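4.2 Equipment Planning from Simulated Trials

The purchase plan for the shared manipulation laboratory was prepared over one budget cycle, which closed in December. At the start of the cycle the laboratory had funds for a single arm and two end effectors, and requests from three research groups that together exceeded this amount. The earlier practice had been to rank requests by the seniority of the applicant and to buy down the list until the money ran out. The present study replaced that ranking with a procedure in which each candidate item was first tried in simulation on the tasks named in the request.

Two candidate grippers were carried to the final stage. The first, offered by Rirel, is a parallel-jaw unit with a fixed stroke. The second, offered by Sikano, is a linkage-driven unit with flat fingers that may be removed and replaced by the user. Both suppliers provided geometry files under the terms of a trial agreement, and both files were converted by Chun-hung Lai for use in the laboratory's simulation environment. A third supplier, Hemmin, was invited to take part but did not return its files before the closing date, and its quotation was therefore set aside.

Each gripper was assigned 600 simulated trials, divided among household, packaging and bench-top tasks. Large smooth objects were given more weight than their share of the original requests would suggest. In the laboratory's past experience, such objects had been the main reason for buying replacement fingers partway through a project, a cost that had not appeared in any of the earlier budgets. Figure 3 is taken from the household set and shows the linkage-driven unit at a large cylinder.

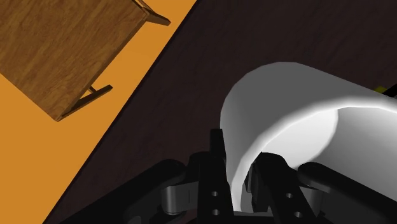
Figure 3. Simulated household task: two-finger gripper closing around one end of a white cylinder lying on a dark rug.

For each trial the environment recorded the finger opening at first contact, the peak joint load and the final outcome. These records were then reviewed by two of the authors, Mireille Bataineh and Apinya Jitpraphai, who worked separately and compared their notes each Thursday. Where the reviewers disagreed, the trial was run again with the same starting position. A total of 194 trials were repeated on these grounds, most of them from the packaging set, in which the rule for judging a completed placement had been written too loosely. The rule was revised once and was not changed afterward.

The results were used to estimate the full cost of ownership over three years. The estimate included the purchase price, mounting hardware, spare fingers, operator training and the staff time needed for installation. Staff time had been left out of previous plans. When it was added, the difference between the two quotations became smaller, as the less expensive unit required an adapter plate and a separate controller. The adapter plate alone was quoted at $400, and one spare was considered necessary. The final allocation for the linkage-driven unit, with spares and mounting hardware, was $3183, excluding the arm.

Two limits of the procedure should be stated. First, the simulated surfaces were assigned friction values from supplier tables, and these values were not measured on the laboratory's own materials. A gripper that performs well under such values may perform less well on worn or dusty surfaces. Second, the procedure does not address delivery time. The arm was ordered through Fovero under an existing purchasing contract, and the delivery date could not be confirmed until the order had been placed. The plan therefore held back a small reserve for short-term rental.

The three requesting groups were asked to comment on the draft plan before it was submitted. Waraporn Saengthong noted that the bench-top tasks had been drawn mainly from a single group's request, and the set was widened for the next cycle. Wanpen Yimyam asked that the cost of software renewal be listed as a separate line, and this change was made in the submitted version. The tables used to compile the estimate are given in Appendix B.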